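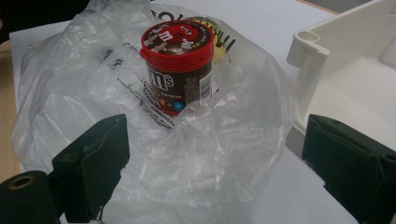

Humeurs domestiques

Mon père gardait les boîtes. Toutes. Celles à biscuits devenaient des boîtes à boutons, celles à pellicules servaient pour les timbres, et un pot de moutarde ne quittait la maison qu'en cas de bris constaté par deux témoins. J'ai longtemps trouvé ça pathétique. Puis j'ai emménagé seule, en 1997, avec dans mes bagages une boîte à cacao Grultemine pleine de vis dont je ne connaissais pas l'usage. Je ne le connais toujours pas. La boîte, elle, va très bien.

Je me suis remise à y penser en décembre, en vidant le placard du couloir. Il contenait à peu près l'histoire économique du foyer : des sacs pliés dans d'autres sacs, le carton du grille-pain (le grille-pain est mort, paix à son âme, mais si jamais il fallait le renvoyer...), et une quantité de contenants vides que la décence m'interdisait d'évaluer. Mon fils s'en est chargé. Il a huit ans et peu de décence. Il a dit 80, sur le ton d'un huissier.

Le problème du contenant vide, c'est qu'il a l'air d'une promesse. Un couvercle qui visse encore bien, ça ne se jette pas. On se voit déjà en personne organisée, avec ses lentilles alignées et ses trombones par taille. On le range donc en attendant de devenir cette personne — et l'on achète, entre-temps, des boîtes de rangement.

Car j'en ai acheté, évidemment. Un lot Womosham, modulable, empilable, vendu avec une planche d'étiquettes sur laquelle figurait « quinoa » mais pas « piles ». Les boîtes s'empilent à merveille tant qu'on ne met rien dedans. J'en ai tiré les conclusions qui s'imposaient et elles ont rejoint le placard.

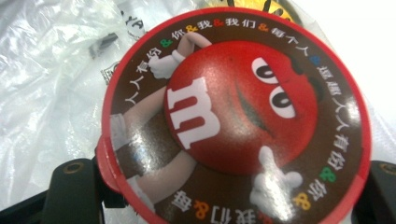
Ce que garde Kalkidan

Mon amie Kalkidan Hadgu, elle, n'a pas de placard du couloir. Elle n'a pas de couloir non plus, ce qui aide. Quand je lui ai raconté mon tri, elle m'a demandé ce que j'avais fini par jeter. J'ai répondu le carton du grille-pain. Il y a eu un silence, puis elle a voulu savoir si c'était tout. J'ai dit que c'était un grand carton.

Chez elle, une seule boîte a survécu à quatre déménagements : une boîte à thé Kumsa, cabossée, qui sent encore vaguement la cardamome et dans laquelle elle met les lettres de sa tante. Je lui ai proposé un bac Womosham pour les protéger un peu mieux. Elle a décliné avec une politesse que j'ai trouvée vexante.

J'ai quand même ressorti les vis de mon père. Je les ai étalées sur un torchon, regardées un moment, essayées sur la poignée de la salle de bains qui bouge depuis l'été. Aucune n'allait. Je les ai remises dans le cacao.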